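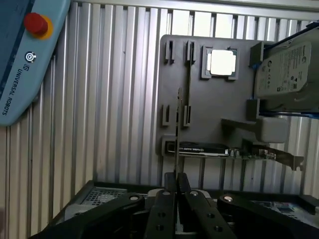 Plorkeck Cup

The Plorkeck Cup is an annual knockout competition in women's indoor handball, played each November in the town of Trarnby. It is open to amateur clubs and takes its name from the Plorkeck, the river that runs through the town. The current holders are Dawber Handball Club.

Format

The draw holds 18 clubs. Four of them meet in a preliminary round, and the two winners join the remaining 14 in the round of 16. Matches consist of two 30-minute halves. A tied match goes to two periods of extra time of five minutes each and, if still level, to a shootout of seven-meter throws. There is no third-place match; both losing semifinalists receive the same medal.

Squads are limited to 16 players. A player who has appeared for one club in the competition may not appear for another in the same season. Rosters close at noon on the day before the preliminary round, and late changes are allowed only for a goalkeeper with a certified injury.

Venue

All matches are played at Kullia Hall, a single-court arena with fixed seating on three sides. Listed capacity is 1474. The fourth side holds the team benches and the officials' table. Earlier editions used a school gymnasium with room for 50 spectators, and admission was by club ticket only.

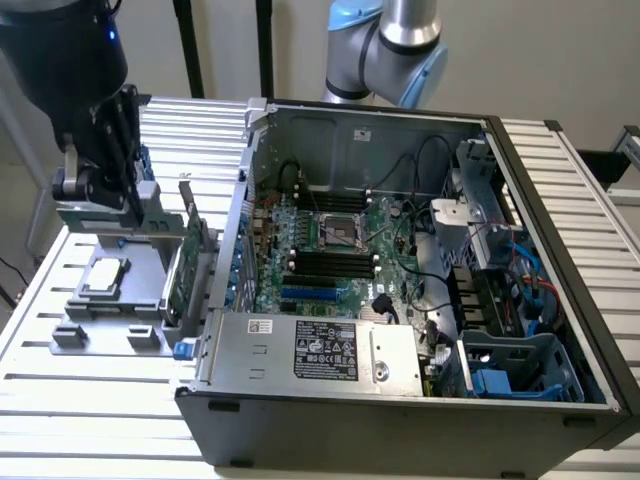 Open computer tower case with motherboard and empty CPU socket

Admission and attendance

Tickets are sold by the session. A session covers two matches, except for the final, which is sold separately. Each finalist is given an equal share of the seats, and the rest go on general sale. The most recent final drew a crowd of nearly 1000.

Rule changes

A revised set of competition rules was adopted on June 8, 2024. The main changes were:

Team timeouts raised from two to three per match
Seeding of the previous year's finalists in opposite halves of the draw
A fixed order of tiebreakers for the draw pots – league position first, then goal difference

The revision was drafted by Hayley Nuttall, the competition's referee coordinator and a former Dawber goalkeeper. A proposal to play the semifinals over two legs was put forward at the same meeting and rejected.

See also

Trarnby Youth Handball League
Kullia Hall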